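**Splitting a lens case cleaning clip into steps – where do you put the boundaries?**

**Akua Agbenyega**

Hi all, I'm trying to reproduce the step segmentation result from the Jernel paper (the one that says fewer, longer steps make a better training signal for two-handed policies). I've got 70 first-person clips of small household jobs and I'm stuck on contact lens cases. My first labelling pass gave 36 steps for one clip, which can't be right! Moments like this one are the trouble – both hands on the case, the right one pinching the far end. Is it a step, or part of a longer "handle case" one? 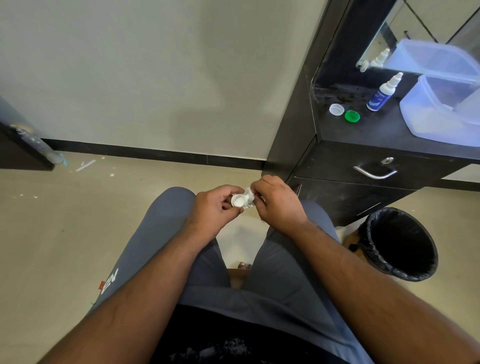
## Replies

**Loredana Cocco**

We had this with Bemura last August. What fixed it for us was labelling by what touches the case and ignoring finger movements altogether. Bare fingers on the case is one step, tissue on the case is another, and the caps on the counter only matter when a hand goes to them. I got almost every clip down to 6 steps that way, and our two labellers finally agreed with each other (they'd been arguing for weeks, bless them).

The sort of moment I'd file under "tissue on case" is this:

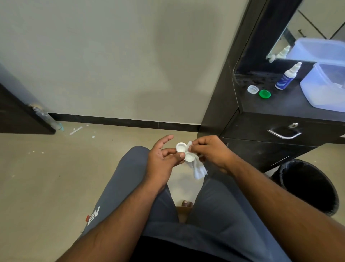
*Left hand holds the case, right hand presses the tissue against the lower well.*

I wouldn't split by well, by the way. I tried it and the boundaries went all over the place whenever the fingers covered the openings. Do keep a separate tag for which hand is holding – the policy seemed to need it.

**Odis**

just use the Valentini script with the default threshold, works fine for me. only tried it on folding towels though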